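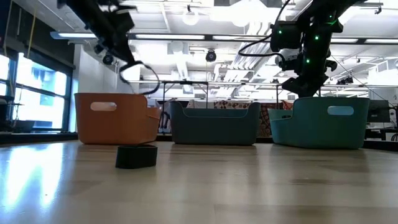 Spin-Lattice Relaxation (T1)

Spin-lattice relaxation is what happens when nuclear spins that have been knocked out of balance hand their extra energy over to whatever surrounds them and drift back to where they started. The time constant for it is called T1. The "lattice" part of the name comes from early work on crystals, and we keep using it for liquids too, which confused me for a good long while when I was learning this stuff.

Recovery along the field direction usually follows a simple exponential, Mz(t) = M0(1 − exp(−t/T1)), if you start from zero magnetization after a 90 degree pulse. After one T1 you have got 63% of the signal back, and after five you have nearly 100 percent (99.3, if you're fussy — and I am).

How it is measured

The classic method is inversion recovery. You flip the magnetization upside down with a 180 degree pulse, wait a variable delay, then read it with a 90. Short delays give negative peaks, long delays give positive ones, and somewhere in between the peak vanishes. That null sits at T1 times ln 2, so you can get a quick estimate by dividing the null delay by 0.693. I do this before every proper run, and it has saved me from plenty of badly chosen delay lists!

My favorite teaching sample is a small ester we call Sepp, dissolved in deuterated chloroform. Its methyl protons come out at 1045 ms on the old Illey console, and the lone aromatic proton takes a good deal longer. I fit the curves in Vemik, with three parameters so that an imperfect inversion pulse doesn't drag the answer off. 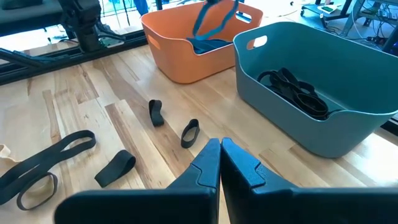
Why does dissolved oxygen make T1 shorter?
Oxygen molecules are paramagnetic, and their unpaired electrons produce strong fluctuating magnetic fields that help nearby nuclei relax. Bubbling nitrogen through the sample or using freeze-pump-thaw cycles removes most of it.

What T1 depends on

For protons in ordinary organic molecules, the main route is the dipole-dipole interaction with other protons close by. Tumbling makes the local fields fluctuate, and relaxation is fastest when a lot of that motion happens near the Larmor frequency and at twice that frequency. Small molecules tumble too fast for this, so their T1 values are long. Warm them up and T1 usually gets longer still. Very large molecules tumble too slowly, and T1 climbs again on that side — so there is a minimum in the middle, and it moves when you change the field.

Carbons with no attached hydrogens are the slow ones. The Sirketti handout lists a quaternary carbon at 47 seconds, so if you want honest integrals from that one, bring a book.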